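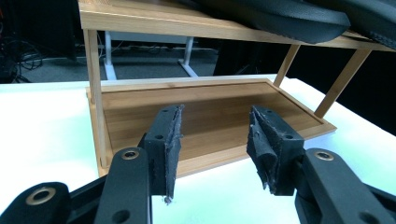

The bamboo shelf on the white table.

Vlasta Atanasov had until two in the afternoon to empty her aunt's apartment, and by ten she had done everything except the table.

The bedroom had been easy. The clothes went into bags and the bags went down to the car. The kitchen took longer on account of the jars. Her aunt had kept jars the way other people keep letters, washed and with the lids on, and Vlasta had wrapped each one in newspaper before she remembered that she didn't want them. She unwrapped them again and put them in the recycling crate by the elevator.

The table was white and stood where the light came in. On it was the bamboo shelf, two levels, the lower one a tray with a rim. Her aunt had bought it at Kirkeo the summer she moved to Dorton, and had carried it home on the bus because delivery cost extra. She kept the mail in the tray. On the top she kept whatever she had been carrying when she came in the door.

The mail was gone now. Vlasta had sorted it the night before at her own kitchen table. Most of it was flyers. There was a letter from the dentist, a gas bill already paid, and an envelope from a man named Radonjić with 700 dollars in it and no note.

She had called the number on the back of the envelope at eight that morning.

"I owed it to her," he said. He sounded as if she had woken him up. "From Skolis. From when we both worked at Skolis."

"That closed years ago."

"I know when it closed."

She waited for him to say more and he didn't. She asked if he wanted the money back, and he said no, why would he want it back, he had only just managed to send it. Then he asked whether her aunt had opened the envelope.

Vlasta thought about the flap. It had been slit along the top with a knife, very neatly, the way her aunt opened everything.

"Yes," she said. "She opened it."

"Good," he said. "Then that's fine."

Now she stood at the table and turned the shelf a little, to see if it would fit through the door without taking off the legs. It would. It weighed almost nothing. The wood had darker streaks in it that she didn't remember, though she had eaten at this table every August until she was grown.

She had meant to leave it. The man from the thrift store was coming for the table and the chairs, and he had said he would take small things too if they were clean. She had already wiped the tray. But she had a place for a shelf like that, in the hall, next to the hooks. She had been putting her mail on the floor for five months.

Her phone rang. It was the thrift store man. He was downstairs and he was early, and was there anywhere to park that wasn't the bus stop.

"Behind the building," she said. "Ring number 5 and I'll let you in."

She went through the rooms once more while he parked. There was a coat hanger in the bedroom closet and a pencil on the windowsill. She put the pencil in her pocket and left the hanger.

He came up with his son, and they took the chairs first, two at a time. The son looked at the shelf and then at her.

"This going too?"

"No," Vlasta said. "Just the table. Give me a minute and I'll get it out of your way."

She picked it up with both hands and carried it down to the car, and put it on the front seat, and ran the belt across it. Then she went back up for the keys.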